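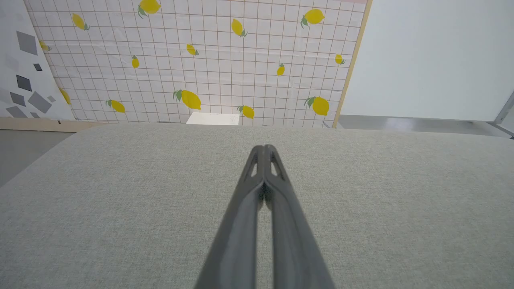 4 July 2018

Hide glue pot life and open time, continued from the last batch sheet.

Goal for this round: settle on a grade and a water ratio for the Narkatness chair repairs, and find out how much the urea addition costs us in strength. The last set was glued up too fast and the room was too warm to learn anything, so those numbers are struck out and should not be quoted.

Stock. Two grades on the bench: the Hellberg pearls and the Chang granules. The Hellberg bag has been open since winter and smells normal. The Chang lot is new. Both were weighed dry, soaked in cold tap water until the pieces cut clean with no hard core, then brought up slowly in the jacketed pot. The pearls needed the whole night. The granules were ready well before that but were left in to keep the timing the same.

Ratio by weight, water to dry glue, 2 to 1 for both grades to start. At that ratio the Hellberg runs off the brush in a thin string that breaks into drops. The Chang stays in a string nearly to the pot and feels heavy on the brush. I thinned the Chang a little at a time until the two behaved alike and wrote the final weight on the jar lid. Use the lid, not the old card on the shelf, which is for a different lot.

Pot temperature. The dial on the pot reads high. Checked against the glass thermometer in the glue itself, then in the water jacket, and the dial disagreed with both. I have taped over the dial. Read the glass. Lid stays on between uses or a skin forms and gets dragged into the joint.

Test pieces. Maple, straight grain, planed the same morning, lap joints all cut from one board and lettered in order along the board so that any change in the wood shows up as a trend. Joint faces straight off the plane, no sanding. Half were warmed under the lamp before gluing and half were left at room temperature. Clamped overnight, then left loose on the rack. The rack is the one by the north wall; please leave it there until the last piece is broken.

Open time. Measured as the interval from brushing to the point where a fingertip no longer pulls a thread. Means for the unmodified glue on cold wood:

Hellberg, cold wood: 161 seconds
Hellberg, warmed wood: 504 seconds

The spread between cold and warmed is larger than I would have guessed. Part of it may be the lamp continuing to act on the wood after it is moved, as the bench top under it gets warm too. Repeat with the pieces carried to the far bench before brushing.

Correction to the line above the figures: it says cold wood and should say both conditions. Left as written.

No open time for the Chang yet. It gelled unevenly, firm at the edges and still stringy in the middle, and I could not call an end point twice the same way. Possibly the brush was loading too much at the start of the stroke. Try the narrow brush.

Urea. Added dry to the hot glue and stirred until clear. At 8 percent of the dry glue weight, the gel is visibly softer in the jar and can be stirred at room temperature after some working. Open time on cold wood is long enough to seat a full set of chair stretchers without hurry. Squeeze-out stays rubbery into the next day and smears if scraped early. Clean it with a damp rag while it is fresh.

Breaks so far. Only the first few pieces, by hand lever, so these are comparisons and not strengths. Unmodified Hellberg on warmed wood took maple with it across most of the face. Same glue on cold wood failed partly in the glue line, with a dull, grainy look in the starved areas. Urea pieces failed in the wood at one end and in the glue at the other - probably uneven clamp pressure, as the dull end was on the same side each time. The clamp pads want truing before the next set.

Humidity. The Zarndale logger stopped overnight, battery. There is a gap in the record from clamp-up to morning. The dial hygrometer was steady at both ends of the gap but that is weak evidence. New battery fitted.

To do:
Break the remaining pieces once they have had a full week on the rack.
Repeat the cold wood set with the pot temperature read from the glass throughout.
Run the Chang with the narrow brush.
True the clamp pads.
Soak one joint from each group and record when it lets go. The chairs may need to come apart again, so reversibility counts as much as strength in choosing the grade.
Throw out the jar at the back of the refrigerator. Its label has come off and it has mold on the surface.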